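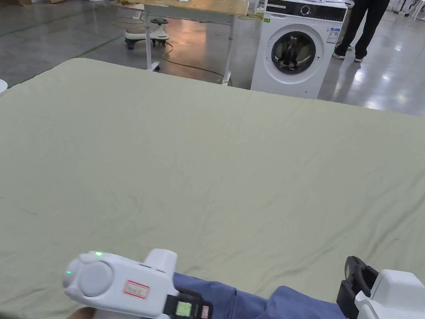

Ovadura Hand Grippers, Pair: Laundry and Soft Goods

Sold by Inskip. Page last revised 12/18/18.

The Ovadura is a pair of hand-held grippers. You hold one in each hand and do the chore with the jaws instead of your fingers, and the motion is saved so that a robot arm can be trained on it later. We stock them for labs, appliance makers and the occasional laundry owner who has read that folding is about to be solved. If you are in that last group, please read the whole page before you order.

What it does

A white housing is held in each hand, with black jaws at the working end. They close on cloth well enough to pick up an edge, hold two ends of a length of fabric, and lay it down again. Denim-weight cloth is the easy case. Thin slippery linings are harder, and a fitted sheet is a bad afternoon for anybody.

Small green lights on the body and a small screen on the bracket can be checked without putting the work down. Most users write their own labels and stick them on the front so the left and right units from different sets don't get mixed up. We recommend it.

What it does not do

It does not fold your laundry. A person folds the laundry, more slowly than usual, wearing two grippers. What comes after that is up to your software, your arm and your budget, and we sell none of those.

Can a machine do this chore yet?

We get this question every week, generally from people who have watched a video. Our answer is still no, at least in the sense a household or a shop would mean it. A machine that folds one kind of towel, placed flat on one kind of table, is a fine piece of work. A laundry basket has socks in it, and a shirt with one sleeve inside out, and something that should have been washed by itself.

We ran our own trial in May with a two-arm setup from Gatuteck, trained on sessions recorded with this product. The goods were plain blue cloths on a flat covered surface. We collected 1,029 folds by hand for the training set, which took longer than anyone had planned for. Then we gave the arms 26 cloths they had not seen. They got 7 of them into a shape we would put on a shelf. The rest were dropped, dragged, or folded into something that had to be shaken out and started over. Gatuteck felt that was encouraging for a first run. We would not let it near a customer's order.

The grippers themselves held up fine. The jaw pads wore a little at the tips and we replaced them once.

Loading and unloading a front-loading washer is a different problem and in our opinion a worse one. The drum is dark, the door is in the way, and wet cloth comes out in a rope. Some buyers use the Ovadura for this. The housing will go through most full-size doors, but you will bump the rim, and you should not do it with the machine plugged in and running a cycle. The units are not waterproof. Damp cloth is acceptable if you wipe the jaws afterward.

Who should buy it

Research groups who already own arms and want more hand data on cloth. Product teams who need to find out how hard a chore is before they promise it to someone. Teachers, maybe.

Who should save the money

Hotels, laundries, and households hoping for less work this year. A folding board and a good table will do more for you, and we don't even sell folding boards.

In the carton

Left gripper and right gripper
Two spare sets of jaw pads
Charger with two leads
Blank labels
Printed setup sheet (the English is rough in places; a corrected copy is on our support page)

Arms, work table, cover sheet and cloth are not included.

Setting up a work area

Use a flat surface larger than the item you plan to fold, with space on all sides to step around. A plain sheet in a pale color makes a good cover, and it gives darker cloth something to show up against. Pull out the big wrinkles. Small ones are fine. Tape down any cables that cross the floor where people walk.

Take breaks. The housings are heavier than they look, and folds done by a tired person are poor training material.

Service and returns

Units are rated by Ikach, the manufacturer, for 3,000 hours of use. We have not owned one long enough to confirm that and would treat it as a hope. Inskip covers faults in the jaws and housing for one year. Jaw pads are a wear item and are not covered.

Returns are accepted within 30 days if the grippers are clean and the labels have been peeled off. We do not refund a set on the grounds that the robot still can't fold. See above.

Price on request. Please tell us which arm you have when you write, and what you expect it to do.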